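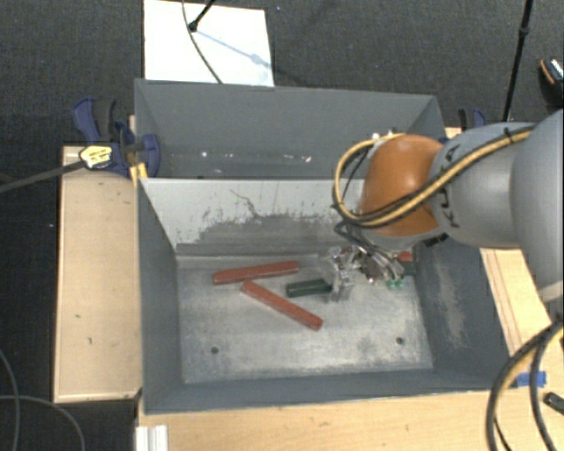 Ground Support and Ramp Equipment Forum
Tow tractors, belt loaders, air starts, GPUs and everything else with a tow bar

Thread: Belt loader boom creeping down overnight – cylinder or valve?

mavwood_ramp
Morning all, and apologies in advance for the length of this one. We run a small handling outfit at Mavwood, mostly regional turboprops and a few charters in the summer, and we've got two Lindov belt loaders bought second-hand from the same seller. One has been good as gold. The other has started sinking at the front end. Park it up at night with the boom at sill height and by the early shift the nose of the conveyor is resting on its stop. With bags on the belt it doesn't seem to move at all during a turnaround, or not so you'd notice, and there's no puddle underneath.

My boss, Gordon Cloutier, is convinced it's the lift cylinder seals and wants to order a kit today. I'd like to be a bit surer than that before we take the boom off, as it's a two-person job and a good half a shift with the sling. Has anyone been through this on a Lindov?
Brodie Henare

tugdriver207
Hello Brodie, and welcome. I'd put my money on the seals, same as your boss. Ours did exactly this and a seal kit cured it. They're not expensive and while you've got the cylinder out you can do the pins and bushes too, which on a second-hand one are probably tired anyway. Are you getting any slop at the front pivot?

D_Barasa
I'm going to disagree with the gentleman above, in a friendly way I hope! The lift cylinder on that loader is single acting. If the piston seal goes on one of those, the oil has to come out somewhere, and it comes out of the breather or past the rod, so you'd have a wet cylinder and a mess on the floor. Brodie says it's dry. To me that means the oil is going quietly back to tank, and the way back to tank is through the lowering valve.

Nine times out of ten it's a bit of muck holding the poppet off its seat. Prop the boom first, please, with the proper safety strut and not a length of timber, then let the pressure off, take the cartridge out and have a look at it under a good lamp. Clean it, new O-rings, back in. You'll be finished before your tea goes cold.
Dennis Barasa

tugdriver207
Fair point about single acting, Dennis, but are they all? Ours has two hoses going to it.

D_Barasa
Two hoses on the later ones, yes. Have a look which you've got, Brodie, I may be talking about the wrong machine entirely.

mavwood_ramp
Just been out with a torch. One hose at the bottom and a little breather plug at the top, and the breather is bone dry with dust on it. There's also a manual lowering knob on the side of the valve block, which I'd never noticed in all the time we've had the thing.

Oceane_GSE
Do check that knob before you undo anything! We had a Bosman loader that sank every night for weeks, and we'd bought a cylinder kit, a cartridge and a new filter before one of the lads found that the manual lowering screw hadn't been nipped up properly after its service. It was only just cracked open, so you'd never have seen it move by eye. I still have the cylinder kit on a shelf if anyone wants it.
Océane Turcotte

N. Leclerc
Good advice from Océane. I would add one thing. If the knob is closed and the cartridge is clean, mark the rod with a bit of tape right against the gland, leave the boom up and unloaded with the strut close underneath but not touching, and measure the gap in the morning. On ours we call anything up to 12 mm overnight acceptable, and at 19 mm it goes in the workshop. That's our own house rule and not something from Lindov, so please look in your manual for the proper figure. A cold night will also give you a little drop simply from the oil shrinking, particularly in February.
Normand Leclerc

tugdriver207
I wouldn't be happy with 12, to be fair. Ours holds dead still. But then we park everything with the boom down anyway, and I'd say that's the real answer for Brodie: why is it being left up overnight at all?

N. Leclerc
We park down as well, always. The test is the only time it's left up.

mavwood_ramp
You're quite right, and I've had words with the late shift (and with myself, as I was on it twice last week). They leave it up so the sweeper can get round the chassis. From Monday they go down, and the sweeper can go round.

The knob did have a tiny bit of movement in it, perhaps an eighth of a turn. I've closed it and put tape on the rod as Normand suggested. Gordon has agreed to hold off on the seal kit until we've seen the result.

Stakov_Steve
Jumping in on an old favourite. If you do end up buying a cartridge, take the number off the old one and don't go by the loader's parts book. Ours listed the wrong one and it went straight back in the post. We had the same bother with the Stakov tractors, but that's another thread.

mavwood_ramp
Tape check this morning: 11 mm. Better than it was by a long way, though I'd hoped for nothing at all. I'm going to pull the cartridge on my next quiet afternoon and give it a clean, with the strut in, Dennis, I promise. Thank you all ever so much, you've been very patient.

D_Barasa
Good lad. Put the O-rings in with a smear of clean hydraulic oil, and let us know what you find on the seat.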